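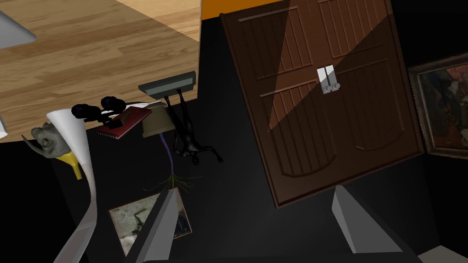
Reading time: 4 minutes

How Does a Town Buy Things?

Updated October 19, 2021

A town needs a lot of stuff. It needs salt for icy roads, paper for the office, books for the library and tires for the snowplow. Somebody has to choose what to buy and which store or company to buy it from.

When you buy a snack with your own money, you can pick any snack you like. A town is different. The money it spends is public money, and most of it comes from taxes. Taxes are payments that people and businesses make to the government. So the town has to follow rules when it shops.

Small things and big things

Let's use a town called Grirnau. In Grirnau, if something costs less than $500, a town worker can just go and buy it. The worker keeps the receipt and hands it in. A box of pens is a small purchase. So is a new garden hose.

If something costs $500 or more, the town has to ask for bids.

What is a bid?

A bid is an offer from a company. It says what the company will do and how much money it wants. Say the town wants a new fence at Rillavier Park. First it writes down exactly what it needs. The list says how long the fence must be, how tall, what it should be made of and when it has to be finished. This list is called the specifications, or "specs" for short.

Then the town puts out a notice. In Grirnau the notice goes on the town website and on the board outside the town hall, and it stays up for 13 days. Any fence company can read it and send in a bid.

Why are the bids sealed?

Each company puts its bid in an envelope and seals it. Some towns use a computer system that keeps the bids locked. Either way, no one is allowed to look until the deadline. If one company could see another company's price, it could ask for one dollar less and win. It might have been able to do the work for a lot less than that, and the town would never find out.

When the deadline passes, the bids are all opened at the same time. Anyone can come and watch, including kids. The prices are read out loud and written down. 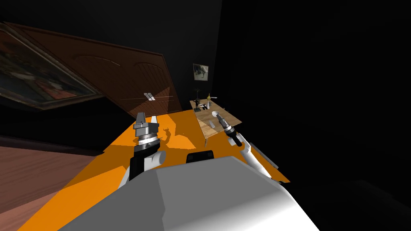
One reader wrote to ask what happens if a bid comes in late, even by a minute, and whether the town could open it anyway if the price was really good. In Grirnau it can't. A late bid goes back to the company with the envelope still sealed. The company can try again the next time the town needs something.

Who wins?

Two companies sent in bids for the fence. Panen asked for $3,079. Lennox asked for a little more.

Panen had the lower price, but the town still had some checking to do. Did the bid include everything on the list? Does the company have insurance? Has it built fences before, and did it finish them on time? A bid that leaves something out can be turned down, even if it is the cheapest. The rule in many places is that the job goes to the "lowest responsible bidder." That means the lowest price from a company that can really do the job.

Panen's bid had everything, so the people on the town council voted to say yes. Then the town and Panen signed a contract. A contract is a written promise that both sides have to keep. Panen promised to build the fence. The town promised to pay for it.

What is a conflict of interest?

Imagine that a person on the town council has a sister who owns one of the fence companies. That person might want the sister to win. This is called a conflict of interest. The person should tell everyone about it and stay out of the vote. In most places this is a law, and breaking it can mean a fine or losing the job.

Gifts can be a problem too. A company that wants to win a bid may not give money or presents to the people who choose.

Are there times when a town skips the bids?

Yes. If a water pipe breaks in the night, the town can't wait 13 days for bids. It calls a company and gets the pipe fixed. Afterward it has to write down what happened, how much it paid and why it couldn't wait. There are also a few things that only one company makes, so there is only one place to buy them.

Can I look at what my town buys?

In many towns you can. Look on the town website for a page called "Bids" or "Purchasing." If you can't find one, a grown-up can help you send an email to the town clerk. You don't have to say why you want to know.

Words to know

Bid: an offer to do a job or sell something for a certain price.
Specs: the list of exactly what the town needs.
Contract: a written promise between two sides.
Conflict of interest: when a person's job is to be fair to everyone, but they or their family could gain from the choice.
Public money: money that a government collects and spends for everyone.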